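Getting old sweat smell out of team jerseys

Did 52 of these for the Flatdale club last October so this works. Quick version.

You need: white vinegar, baking soda, big tub, cheap detergent. No softener. Softener coats the fibers and traps teh stink.

1. Turn everything inside out. Zip any zippers.
2. Cold water in the tub, 3 cups vinegar. Soak up to an hour.
3. Drain. Don't rinse yet. Rub baking soda paste on the underarms and collar, leave 10 minutes.
4. Wash cold, gentle, half the detergent you think. Check the care label first, some say hand wash only.
5. Hang dry in shade. Never the dryer, the printed letters crack and thats it, ruined.

Still smells? Do step 2 again, overnight this time. Trummer sports wash is ok too but pricey and I didn't see much diffrence.

Reds go separate. Always. Learned on a white Pomitz away kit, now pink.

Red ones, label and lettering:
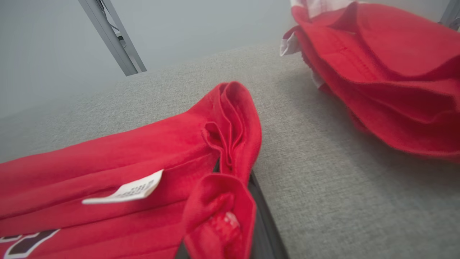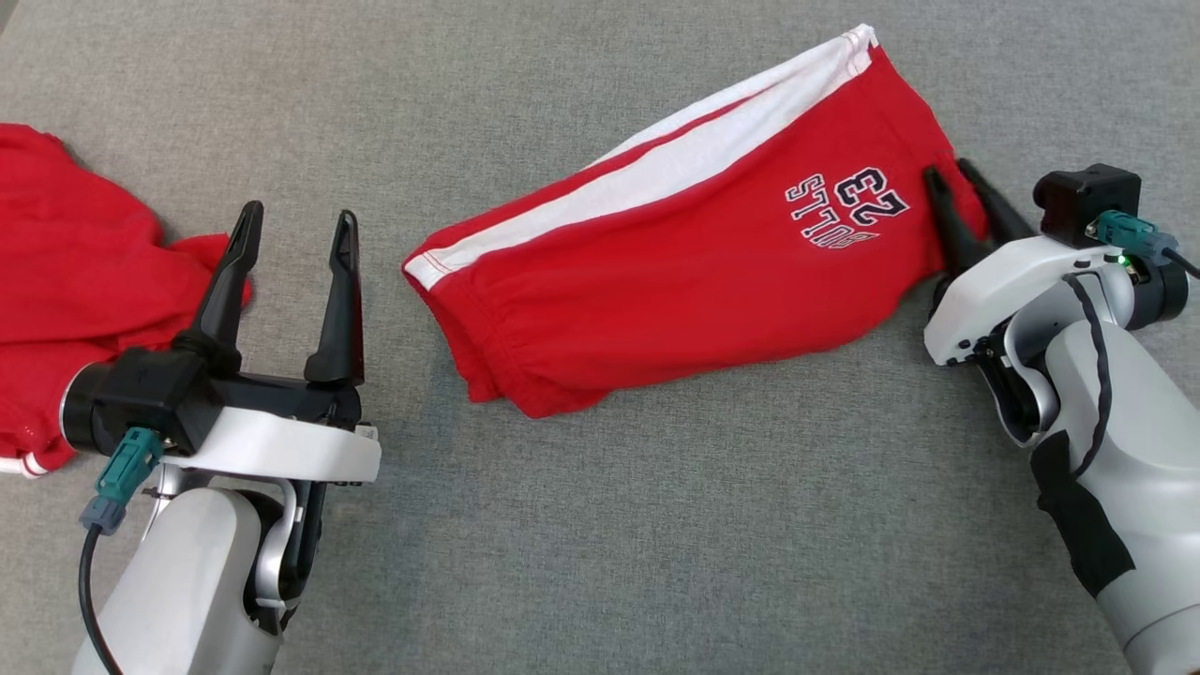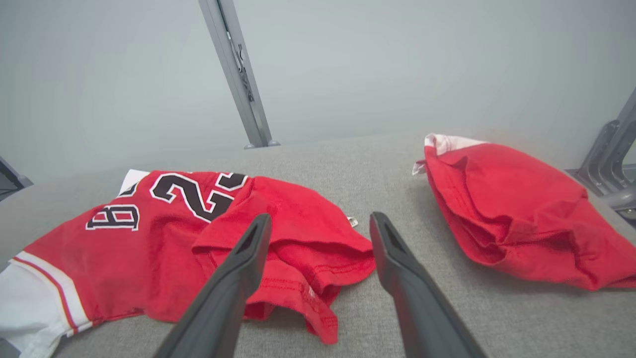
Jillside: tried the overnight soak on my son's goalie shirt and the smell is mostly gone, but does the vinegar hurt the elastic in shorts if you do it every week?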